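Moura Mugs, read me first

Hi! I put this set together because people keep asking me if a robot can do the dishes yet, and I got tired of shrugging. Short version: it can move some of them, slowly, on a good day.

What you get: 1217 episodes of two arms handling cups and mugs on one table, plus a few odds and ends. Each episode has joint states, gripper commands and video. I held back 82 of them for testing, so please don't train on those (they're in the folder called drodia, long story).

Two arms, one tabletop, plenty of mugs:
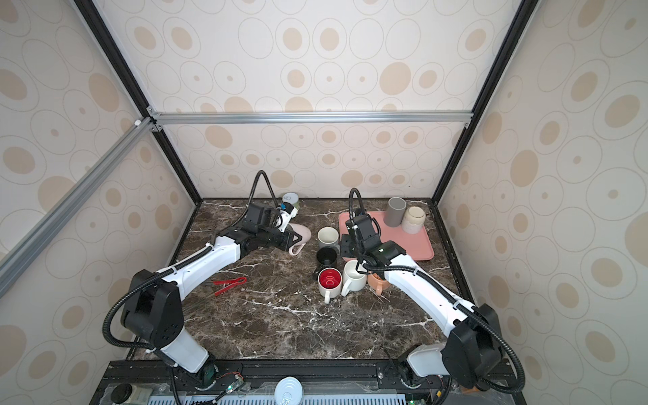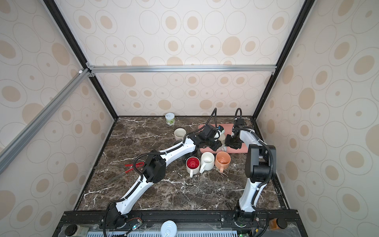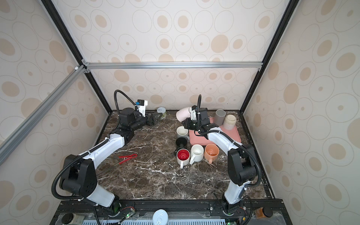

My own baseline, Pluvard, got 50 of the 82 test episodes right. I was thrilled! Then I cleared my own kitchen counter in the time it takes to load the model. Handles are the worst part, and tight clusters come second. So no, I wouldn't let it near my good cups.

Known problems: 3 episodes have gripper timestamps that drift, and I haven't fixed them. There's no water or soap anywhere in the set, so "dishes" is a bit generous.

Load everything with the Tatidon reader, version 3 or later. Older ones skip the left arm without warning.

Last updated April 11, 2026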